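Section 4. Setting Up the Komo Label Printer

4.1 Before You Start

The Komo prints adhesive labels for bins, shelves and small parts drawers. Place it on a level surface with at least 3 inches of clearance behind the roll cover. Keep it out of direct sunlight, which darkens thermal stock.

Check that the carton contains the printer, the power supply, the data cable and a starter roll of 200 labels. If a part is missing, contact the Fetero dealer listed on the packing slip.

CAUTION: Use only the supplied 24 V power supply. Damage caused by other supplies is not covered under warranty.

4.2 Loading the Label Roll

1. Set the power switch to OFF.
2. Press both side tabs and lift the roll cover until it locks.
3. Spread the roll holders and insert the roll with the printed side facing up.
4. Pull the leading edge past the tear bar.
5. Slide the green guides until they touch the edges of the stock. Do not pinch it.
6. Close the cover. Both tabs must click.
7. Set the power switch to ON and press FEED once. The printer advances to the next gap and stops.

NOTE: If FEED runs more than one label, the gap sensor is not calibrated. Hold FEED and CANCEL together until the status light blinks, then release both.

4.3 Choosing Label Stock

Paper stock is suitable for cartons and dry indoor shelving. For painted or bare metal use Vrettos polyester stock – paper lifts at the corners when containers are handled often. Clean the surface with isopropyl alcohol and let it dry before applying the label.

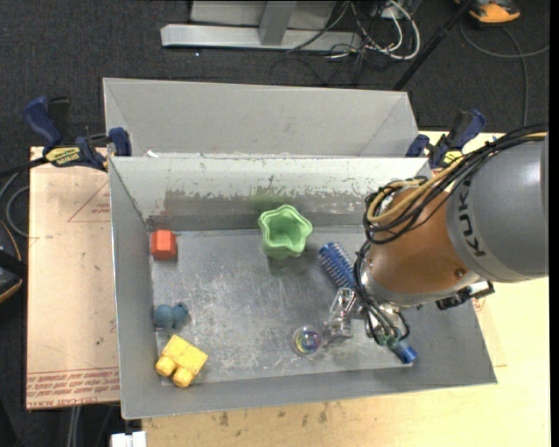

Labels on containers that are stacked or nested go on the short side, below the rim. Press from the center outward. Full adhesion takes 24 hours at room temperature, and the container should not be washed during that time.

4.4 Connecting to the Inventory Software

1. Install Tratarmont Desktop before plugging in the data cable.
2. Connect the cable to the rear port and to the computer.
3. Open Settings, then Printers, and select Komo.
4. Set the darkness to 11 for polyester stock. Leave it at the default for paper.
5. Print a test label and scan the barcode.

If the barcode does not scan, raise the darkness one step and repeat step 5. White vertical lines in the print mean that the print head needs cleaning (see Section 6).

CAUTION: The print head stays hot after long jobs. Let it cool before opening the cover to clean it.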